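Florian Hamel has kept his workroom in the same state of near-collapse since 2002, and he is a little proud of it. "People come in and apologize to me," he says. "As if somebody died."

He did try to clear it out once, in December, with help from Sze-wing Fung, who runs Cleltance and tidies other people's shops for a living. She gave him 2 rules: small parts go in bins, and the table stays out of the bins' business. He has kept the first.

"The bins are wonderful," he says. "I put a thing in a red bin and I never have to think about it again. Or find it."

Fung is more patient than her client deserves. "He calls me at 9 at night to ask where the washers are," she says. "I don't live there."

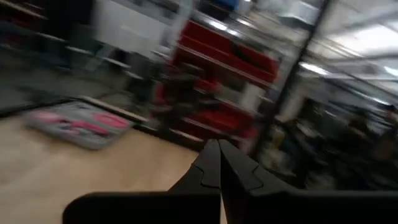 How often should a workroom like this be sorted?

"Every 12 weeks, one shelf at a time," says Fung. "Do the whole room in a day and you'll quit by lunch, and then you have a floor full of screws." Hamel nods at this and moves his coffee onto her list.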